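Ramasser des haricots secs renversés (et les trier sans s'énerver !)

Publié le 22 mai 2020

Un sachet qui se déchire, un bocal qui bascule, et voilà les légumes secs partis dans toutes les directions. Chez moi ça arrive plus souvent que je ne voudrais l'avouer, et j'ai fini par y prendre goût : avec une petite pelle, une balayette et une surface bien lisse, c'est presque un plaisir.

Ce qu'il vous faut

- une petite pelle à main, de préférence avec un bord en caoutchouc souple
- une balayette assortie
- un plateau ou une planche blanche, bien plus grande que le tas
- une passoire à trous larges (les haricots rouges restent dessus, les petites graines passent)
- deux bocaux propres et secs

Étape 1 : poser la pelle d'abord

On a tous le réflexe de commencer par balayer. Résistez ! Posez la pelle sur la surface, ouverture tournée vers les haricots, et tenez-la fermement d'une main. La balayette vient de l'autre côté, et le tas reste entre les deux. Sur fond blanc, les haricots rouges sautent aux yeux, et même les petites graines vertes se repèrent sans lunettes.

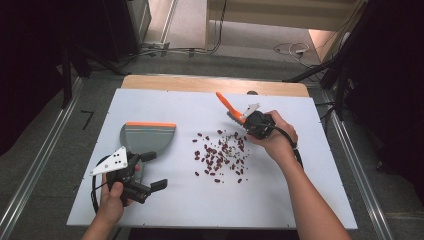 Étape 2 : rassembler sans faire rouler

Les haricots rouges glissent bien, mais les haricots mungo, eux, sont tout ronds et filent au moindre coup sec. Travaillez donc par petits gestes courts, poils bien à plat, en partant de l'extérieur. Je fais le tour du tas avant de pousser quoi que ce soit vers la pelle. Les isolés du bord passent en premier, le gros du tas ensuite.

Si une graine vous échappe, laissez-la et revenez la chercher à la fin, à la main ou d'un petit revers de balayette. 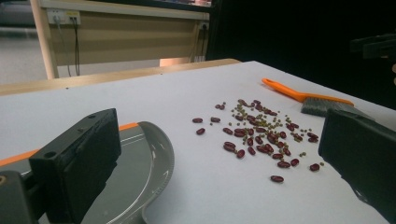 Haricots rouges et mungo éparpillés sur le plateau blanc, avec la balayette à manche orange.

Étape 3 : vider et recommencer

Ne remplissez pas trop la pelle. Relevez-la légèrement vers l'arrière, versez dans la passoire, puis reprenez. Pour un sachet de 1000 g, prévoyez plusieurs allers-retours et 20 minutes de tranquillité, tri compris.

Étape 4 : trier

Secouez la passoire au-dessus d'un saladier, doucement, en tournant. Les mungo tombent, les rouges restent, et c'est très satisfaisant à regarder (les enfants adorent, laissez-leur la passoire). Retirez au passage les graines abîmées et les petits cailloux.

Si le sol a servi de piste d'atterrissage, rincez tout à l'eau froide juste avant la cuisson. Ne lavez pas ce que vous remettez en bocal, l'humidité ferait moisir le lot.

Petite variante : un mélange déjà trop mêlé fait une très bonne base pour un jeu de tri, ou pour lester un fond de tarte à blanc. J'ai un bocal réservé à ça et il ressort à chaque quiche !

À lire aussi

Nettoyer une balayette et redonner du ressort aux poils
21 idées pour ranger ses bocaux dans un petit placard
Le marché de Nimadville en septembre : que rapporter ?
Étiquettes Retero à imprimer pour vos légumes secs
Soupe de haricots rouges façon Lapointe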